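Home News Collections Lending Contact

November
By Peninah Odera

Flat storage for picture books

The Fuvdale reading room has moved its large-format picture books off the upright shelves. The change covers 385 titles, most of them thin hardcovers. Books of this shape lean when a shelf is partly full, and the lean pulls the text block away from the cover at the hinge.

Each book now lies flat, front cover up, in stacks of no more than 5. The largest formats go at the bottom. Pastel covers are kept away from the window side, where fading was worst in last year's survey.

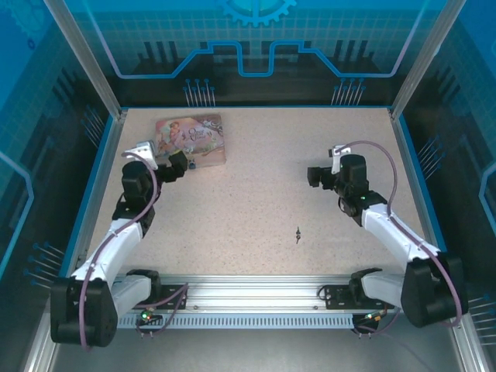

Before a book is shelved, the surface under it should be clear of small hardware. A single loose screw will dent a cover board under the weight of a stack, and the dent does not press out. Wipe the shelf with a dry cloth and check the back corners by hand.

Naomi Mushi has relabeled 205 of the titles so far. Labels go on the lower left of the back cover. Report split hinges at the desk and do not tape them.

We use cookies to remember your settings. Accept Decline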